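**De:** Amarachi Omoregie
**Para:** lista del taller de jabón
**Asunto:** Re: jaboneras para los lotes de junio

Buenas tardes a todos:

Contesto debajo del mensaje de Goodwin para que no se pierda el hilo, que ya va largo.

> El domingo estuve mirando las barras del último lote y las de abajo estaban blandas otra vez. Yo creo que el problema es la jabonera y no la receta. La de Brillska es bonita, pero no tiene salida para el agua y el jabón se queda sentado en el charco. ¿Alguien ha probado otra cosa en casa? Habría que decidir antes de pedir las de junio, porque si metemos una jabonera en cada paquete y luego la gente se queja de que el jabón se le deshace, la queja nos llega a nosotros.
>
> También está lo de la madera. A mí me gusta más, pero la que compramos en Korent se puso negra por debajo en un par de meses.
>
> Goodwin

Estoy de acuerdo en lo de la jabonera. La receta es la misma del invierno y entonces no hubo quejas, aunque es verdad que en invierno regalábamos las barras sueltas y cada cual las ponía donde quería.

Llevo unas semanas con las de plástico de rejilla, las de dos piezas: la bandeja por fuera y la rejilla dentro, que se saca para lavarla. He usado 2 en casa, una en el lavabo y otra junto al fregadero. La del lavabo va muy bien. La del fregadero se ensucia antes, como todo lo que está ahí, pero el jabón aguanta seco por debajo de un uso a otro si vacío la bandeja cada pocos días. Si no la vacío, el agua sube hasta la rejilla y estamos en las mismas.

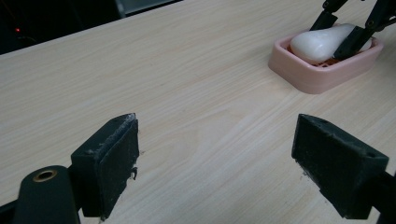
*Amarachi Omoregie, mesa del taller*

La rosa con la rejilla rojo anaranjado es del modelo que propongo. Es un rectángulo de esquinas redondeadas, con las paredes levantadas y un reborde plano. A mí el reborde me resulta cómodo para cogerla con las manos mojadas. El color es discutible y no voy a pelear por él; Zelta lo tiene también en blanco y en gris, al mismo precio.

Sobre las otras opciones que han salido en la lista:

- **Madera (Korent).** La misma experiencia que Goodwin. Aceitándola dura más, pero no podemos pedirle a quien recibe un regalo que aceite la jabonera.
- **Cerámica sin agujeros (Brillska).** La descartaría para el jabón de oliva, que es el que más se ablanda. Para las barras duras de coco puede servir.
- **Cerámica con agujeros.** Hay que ponerle un plato debajo o gotea en la encimera. Además pesa, y el envío ya nos sale caro.
- **Plástico de rejilla (Zelta).** Ligera, se lava bajo el grifo y las piezas se separan sin herramientas. En contra, que es plástico, y sé que a varios de vosotros eso no os gusta.

Zelta las vende en cajas de 12. Para los 46 paquetes de junio harían falta cuatro cajas y nos sobrarían 2 jaboneras, que se pueden quedar en el taller para ir probando los lotes nuevos. Aguantan el precio hasta final de mes.

Una cosa sobre las medidas. Nuestras barras, cortadas como las cortamos ahora, entran justas a lo largo. Si alguien corta un poco más gordo, la barra se apoya en el borde y no toca la rejilla. Propongo bajar el tope de la cortadora una muesca — la segunda, no la tercera — y dejarlo así para todo el lote. Las que ya están curando en la estantería de arriba son del corte antiguo; ésas las pasaría al cajón de recortes o las regalaría sin jabonera.

En la hoja que va dentro del paquete cambiaría la frase sobre conservación, que ahora dice solo «mantener en lugar seco». Pondría esto:

> Deje escurrir el jabón sobre la rejilla después de usarlo. Vacíe la bandeja cada pocos días y lave las dos piezas con agua templada.

Si alguien prefiere otra redacción, que la mande a la lista y la cambio antes de imprimir. Decidme también lo del color. Sin más respuestas, pido las blancas.

Goodwin, ¿te quedan etiquetas de las pequeñas? En mi caja no he encontrado ninguna.

Un saludo,
Amarachi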